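Section 4: Teaching the arm to find the edge of a closed case

Welcome to the fun part of the Pradivow guide. By now you have the wrist camera fixed and the arm talking to the computer (Sections 2 and 3), and you are ready to repeat the edge-first search that Myrto Xenos and Renato Tolentino worked out at Abella. If you only have time for one section, make it this one!

The idea is simple. Most search methods try to recognise the whole object before the arm moves in. Edge-first search lets the arm go in close while it still knows very little, and then asks a smaller question: where does the dark stuff stop and the table start? Once it has one straight side and one corner, it can work out how the case is turned, and it can plan its approach from there. We tried this on dark lidded cases on a pale surface, and the results made us very happy indeed.

Before you start

You will need a pale, plain work surface, a hard case with a straight side and at least one rounded corner, and even light from above. Shut the case and close any latches.

CAUTION: Keep your hands clear of the arm from step 3 onwards. The search moves are slow, but the arm will not stop for you unless you press the stop button.

Running the search

1. Put the case on the work surface at a slant. A case set square to the arm is too easy and will give you a flattering score.

2. Open the search window and load the settings file called "slant". Leave the speed at 2 for now.

3. Press Start. The arm will lower the wrist camera until the case fills most of the view, then pause.

4. Check the live picture before you let it carry on. You want a good strip of bare surface down one side, with the rim of the lid next to it and a corner somewhere near the bottom.
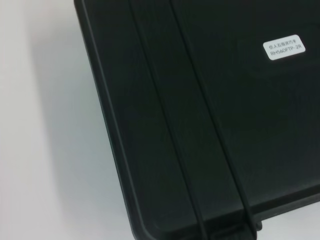 Reading time: 4 minutes

A view such as the one shown, with the RH560FTP-2R label up in the right-hand part of the lid, is a lovely place to begin. The rim and its rounded corner are both there to be found, and the soft shadow beside the rim gives the method something real to cope with.

5. Press Find Edge. A green line should settle along the outer lip of the rim. If it sits out on the pale surface instead, it has caught the far side of the shadow. Raise the Shadow slider one notch and press Find Edge again.

6. Look at what the line does with the ribs. Long raised ribs on a lid are straight, strong and very tempting, and older versions of the method loved them. The line should pass them by and stay with the outside.

Note: Ribs can still help you. When they run side by side, tick "Use inner lines for angle" and the method will read the slant from them as a second opinion. Mylene Bañez added this in the Drurura release, and it is our favourite small change in the whole project.

7. Press Accept. The angle and the corner position are saved to the run log, and the arm backs away.

8. Turn the case a little and go again from step 3.

What we found

Our main test was 1610 runs with the full method, with the case turned by hand between runs. The arm missed the outer edge in 88 of them. We went through every miss, and the largest group came from shadow, which is why the slider in step 5 exists. Labels hardly troubled it at all. We had expected small bright patches on a dark lid to throw the line off, and it was a pleasure to be wrong.

Cherry Mae Marquez then repeated the test at Flerkavham with 104 runs under dimmer lamps. The angle stayed good, but the corner wandered more than we would like. If your room is dim, add light before you touch any settings.

CAUTION: Do not use the saved angle to drive a grip until you have done the grip check in Section 5. Knowing where a case ends does not tell the arm how high the lid is.

If the line will not settle, send the run log to Ignacio Fitzsimmons with a note of the slider setting you used. Odd cases are very welcome, and the next set of tests is planned for October.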